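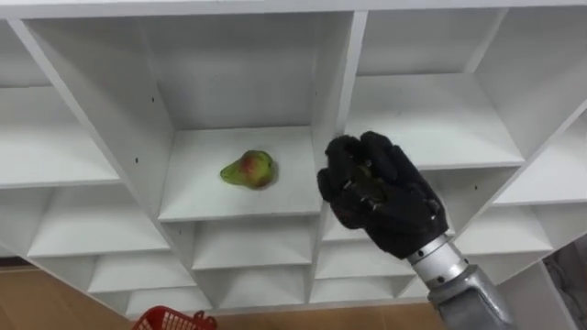

Open cube unit as fruit storage: one piece per shelf, or group by type?
Forum: Home > Kitchen & Pantry > Dry Storage

drawer_runner wrote:
I have a white open cube unit from Pruketti in the room next to the kitchen. It used to hold paper and cables. Both have moved to a closet, and I want to use the unit for fruit from October on, when the pears come in from my neighbor's tree.

Internal depth of a cube is 400 mm. Boards are smooth and white, with a plain back panel. No doors. The room is unheated and the hygrometer reads 60 percent most of the day.

I would like input on three points.

First, spacing. I have been putting one fruit on each board, well apart, so that a bad one does not touch anything. This wastes a lot of volume.

Second, surface. Bare board or liner?

Third, the back panel. I assume it blocks air movement. Is it worth removing?

Pears are the main crop. I also buy tropical fruit when the market in Sornach has it.

tannin_b wrote:
One per board is excessive for anything you plan to eat within a week. The rule is that they should not touch. A finger's width between pears is enough. Spacing beyond that makes it easier to look at them and does very little else.

Grouping by type matters more, and specifically grouping by ripeness. A ripe pear gives off ethylene and will bring the others along. In an open unit the gas disperses, so the effect is much weaker than in a bag or a closed bin, but I would still keep the ripest ones away from anything you want to hold back.

Leave the back panel alone. On most cube units it is what keeps the frame square. Take it off and the thing racks sideways the first time you lean on it.

drawer_runner wrote:
Understood on the back panel. It sits in a groove and I had not considered what it does structurally.

On ripeness: I judge by pressing at the neck. Is color of any use?

tannin_b wrote:
Depends on the variety. Some go from green to yellow and you can read them like a gauge. Others stay green until they are mush. A red blush tells you which side faced the sun and very little about ripeness. Press at the neck, as you do.

Ilse De Graaf wrote:
I disagree with the spacing advice above. A finger's width works on a slatted rack. It does not work on a flat board, because pears roll. Bump the unit and they end up against each other or against the side wall, and the contact point is where the rot begins. If the boards are bare and smooth, you want either real distance or something that holds each fruit where you put it.

I ran a fruit room for a school kitchen for some years. We used Edasus trays with molded hollows, and our losses dropped once everything had its own seat. I would put the trays inside the cubes and forget about the boards.

Lay pears on the side if they are going on flat board. They are more stable that way than standing on the base, whatever the old books show.

hexkey_carl wrote:
Structural question before you fill it. What is the board thickness and how are the shelves held? Cam and dowel, or loose on pins? Fruit is heavier than people expect. A full layer of pears in one cube is nothing, but stacked trays in every cube adds up, and the long top panel usually sags first.

Also: is it fixed to the wall? A tall open unit with the load in the upper rows should be anchored. I don't care what it weighs empty.

drawer_runner wrote:
Cam and dowel, and it is anchored at the top with two brackets. I cleared everything off and wiped it down on Sunday before deciding on the layout. The unit goes nearly to the floor, so the lowest cubes are awkward to reach into and I have to crouch to see the back.
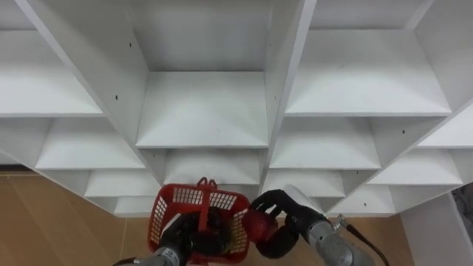 The upper cubes are larger than the ones in the row under them, so my first idea was to put bulk in the top row and single pieces below. The problem is that I would be lifting full trays above shoulder height. The other option is a basket. I use a red plastic mesh one to carry fruit through from the kitchen, and it could simply go into a cube as it is. Mesh gives air from the sides and the underside, which a tray on a flat board does not.

tannin_b wrote:
Basket is fine for apples and citrus. Bad for pears. They end up two or three deep and the bottom layer takes the weight. You also cannot see the bottom layer, and that is the one that goes.

hexkey_carl wrote:
Agree about pears in baskets. I would also not put bulk in the top row of an open unit, bracketed or not. Heavy low, light high. Put the apples in the bottom cubes where it's coolest and where you don't have to inspect them every day.

If the lowest cubes are too awkward, leave them for jars.

Ilse De Graaf wrote:
Coolest at the bottom, yes, but also the dampest if the floor is stone or concrete, and the first place mice will look. I would leave the lowest tier for something in glass or metal.

On inspection: every day, for pears, once they have been brought in from cold storage. They are ready for a short time and then they are past it. Daily inspection is the only argument I accept for the one-per-board layout. You can check the whole unit from the doorway.

mopboard wrote:
Nobody has answered the liner question. I have tried most of them.

Bare board: easiest to clean, worst for rolling, and any juice gets into the front edge if the edging has lifted. Check that first. Once the core swells you cannot fix it.

Newspaper: holds moisture under the fruit and leaves ink on white boards. No.

Dekker ribbed mat: this is what I use now. The ribs run front to back, fruit doesn't roll sideways, and there is a little air underneath. You can cut it with kitchen scissors. Wash it in the sink. Mine is the gray one.

Cork: smells after a season.

drawer_runner wrote:
The front edges are intact as far as I can tell by running a nail along them. I will order the ribbed mat in one width and try it in a single cube. Does it stay flat, or does it curl at the cut end?

mopboard wrote:
Curls for a day or two, then settles. Weigh it down with a cutting board overnight. Don't glue it — you want to be able to lift it out.

hexkey_carl wrote:
What about light? White unit, no doors, in a room with a window. Potatoes are out, obviously. For fruit I don't know how much it matters.

tannin_b wrote:
Direct sun matters because of the heat. Ordinary daylight does not matter for the time scale we are talking about. If the sun reaches the unit in the afternoon, hang a cloth over the window and leave the shelves open.

drawer_runner wrote:
No direct sun. The wall is on the north side.

Current state, before the mats. I followed Ilse's version for now, with single pieces apart from each other and the pear on its side. I put the different types on separate boards to see which one needs attention first. 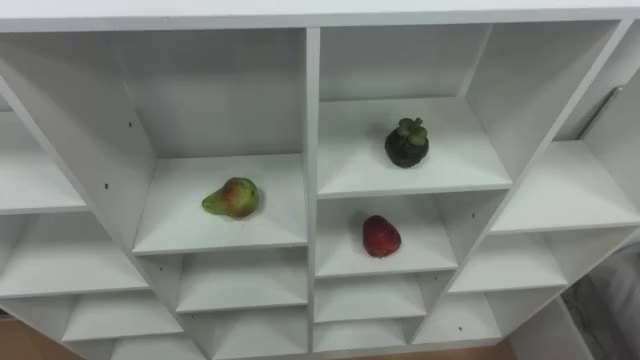
Trial layout on bare boards: pear, mangosteen, and a red one on the next shelf down.

My observation so far is that checking is quick and that I dislike the wasted space. The mangosteen is the one I know least about. Does it belong in open storage at all?

Ilse De Graaf wrote:
For a short time. The rind hardens as it dries, and after that you cannot open it by hand and the inside has usually turned. Press the rind. If it gives slightly, eat it soon. If it is like wood, you are too late. Your humidity is low for it. I would use the refrigerator, wrapped, and keep the shelf for what you are eating that day.

tannin_b wrote:
Seconded on the mangosteen. I still say the pear spacing is overkill. Put the ribbed mat down, put a row of pears across it, don't let them touch. Come back and tell us how many you lost.

Ilse De Graaf wrote:
A single row, yes, once there is a mat under it. My objection was to smooth board.

drawer_runner wrote:
Plan as it stands: ribbed mat in the middle rows, pears in a single row on their sides, apples in the mesh basket one tier above the floor, jars at the bottom. Top row stays light. Mangosteens go in the refrigerator.

One remaining point. The mat comes in rolls 700 mm wide and I would rather not waste the offcut. Has anyone used narrow strips at the front of the board only, as a stop?

mopboard wrote:
Yes. Lay the strip with the ribs running left to right so they catch anything coming forward. It works for apples too. Set it a little back from the front edge or it will end up on the floor every time you pull the basket out.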